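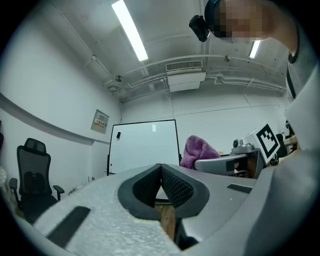 I have been going back and forth about ceilings for two weeks now, and I think I've finally made up my mind. We are turning the old storeroom at Rirkbridge into a real workroom, and the quote for a dropped ceiling made me want to lie down on the floor. So I've been looking up everywhere I go (my neck hurts, thanks for asking) and I keep coming back to the plain white approach, with the pipes and conduits left running right across and the fluorescent tubes up there in among them. White ceiling, white walls, a big whiteboard at the back with a thin black frame. I like it so much! It looks like a place where people get stuff done.

My sister-in-law says exposed pipes look unfinished. Well, so do I most mornings.

The paint is going to be MacPherson flat white, walls and ceiling both, one color, no trim color, no "accent" anything. I figured about 300 dollars for that part including rollers and the long pole I should have bought years ago. Primer first, because our ceiling has a stain from December that I do not want to see again.

Lights are where I'm still stuck. I had my heart set on the Hitus tubes, the 2 foot ones, but they're 70 dollars apiece at the place in town and I'd want 7 of them to get into the corners. That adds up fast. Maybe fewer over the workbench and a couple of clamp lamps to start? If you've lived with tubes over a bench, tell me whether the glare drives you nuts.

Oh, and the whiteboard! I want a great big one on the back wall, with something under it to hold the markers so they quit rolling off into the sawdust. Rendetix has a stand I keep putting in my cart and taking out again.

Painting starts as soon as I get the shelves emptied. There's an awful lot on those shelves.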